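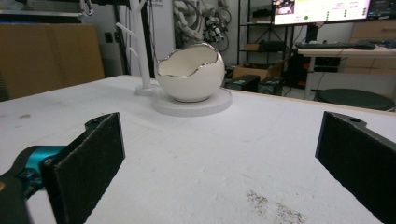

Karagiannis

Finished reading a memoir last night in which the author leaves a marriage, buys a boat, and learns about herself from the boat. I have questions, mostly for the boat.

I should say I read a lot of these. Memoir is the only shelf in my house that has had to be moved to a bigger shelf. I am not above any of this.

The book is called Gotov and it's on every front table right now. It's the name of the harbor town where she ties up for the winter. It is also, I believe, the name of the town's one café, its ferry and its dog. She never remarks on this.

The first 22 pages are wonderful. She's selling the contents of a kitchen to strangers and a man haggles over a colander for so long that she starts to cry, and he thinks it's a tactic and pays full price. I would read an entire book about the colander man.

Then the boat shows up and everybody starts talking like a greeting card.

Sample of what I mean. A fisherman she has known for one afternoon tells her that the sea "doesn't ask where you've been." Sir, it's the sea. It doesn't ask anyone anything.

Locals in memoirs never say "hey, you're parked in my spot." I spent a summer in a town like that in my twenties and it's the only thing anyone said to me.

My book group split over it. 7 of us in the chat, 2 in love with it, the rest ranging from polite to me.

One of the two in love said I was being hard on her for having money. I don't mind that she has money! I mind that it comes in like weather. In chapter 9 there's a new engine. Where did the engine come from. How much is an engine. I've read four hundred pages of this woman's feelings and I don't know what she does for a living.

(Someone replied that she "consults." Thank you. That clears up the engine.)

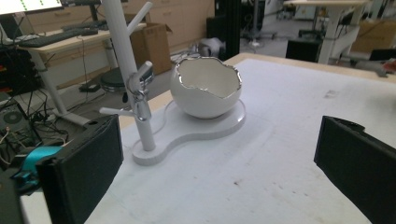 Books & Complaints

Back after dinner. A few people asked what I'd recommend instead, so fine, I'll be constructive for a minute.

Skikel. Small press, ugly cover, out since September. A woman goes home to run her late father's driving school and is bad at it. She learns nothing until very near the end, and what she learns is that she should've sold the second car sooner.

There's a chapter where she fails the same teenager three times on parallel parking and you slowly understand she's doing it so he'll keep coming back, because he's the only one who remembers her dad's jokes. She doesn't explain it. I had to put the book down and go stand in the yard.

Also she tells you what everything costs. Brake pads, the funeral, the lease. It's the most suspenseful book I've read this year and a good third of it is invoices.

The author of Gotov has a blurb on the back of it, by the way. "Luminous." It isn't luminous, it's about clutch repair, but I'm glad she read it.

If you need something shorter, the Ekitz essays are good on the subway. Skip the one about bread. Every essay collection has one about bread now and I assume it's in the contract.

To the person asking whether I've considered writing my own memoir: yes, I have a draft. It's 9 pages and in it I move apartments and feel roughly the same.

I read some to my sister over the phone and she said "did that happen?" and I said yes and she said "huh."

Anyway the library has one copy of Skikel and I'm bringing it back tomorrow morning, so get in line. There's a coffee ring on the back cover. It was there when I got it.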